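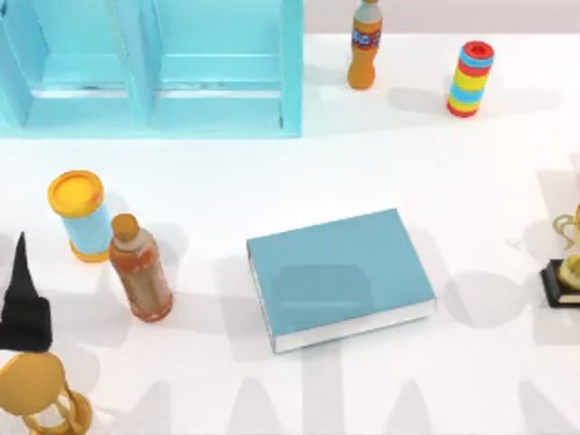
Rendering: light blue shelf and orange soda bottle on a white tabletop.

FOR IMMEDIATE RELEASE
2019-02-16

Gritatura Magazine Opens Its Pages to First-Time Profile Writers

I'm Kyriaki Vasilakis, I edit Gritatura, and I get to share some news I've been sitting on since October: we're starting a regular section for writers who have never sold a magazine profile before!

It's called First Sitting. Each of our six issues a year will carry one new profile of a person you probably haven't read about (a piano tuner, a minor league trainer, the woman who paints the signs at your farmers market). Pieces run 2357 words at the longest, a number our designer gave me after much fiddling with the page layout, and I've promised to stick to it.

We pay $800 per story, on acceptance. I freelanced for years and I remember waiting on checks, so that part wasn't up for debate.

Sabina Matoušek will edit the section. She wrote our cover story on the boxing coach Štěpánek, which readers still bring up when they write to me, and she's a patient editor who calls you on the phone and talks the draft through.

To pitch, send us one page telling us who the person is, how you know you can get time with them, and what you'd ask first. Please don't send finished stories. No clips needed, and students are welcome.

Press contact: Kyriaki Vasilakis, Editor, Gritatura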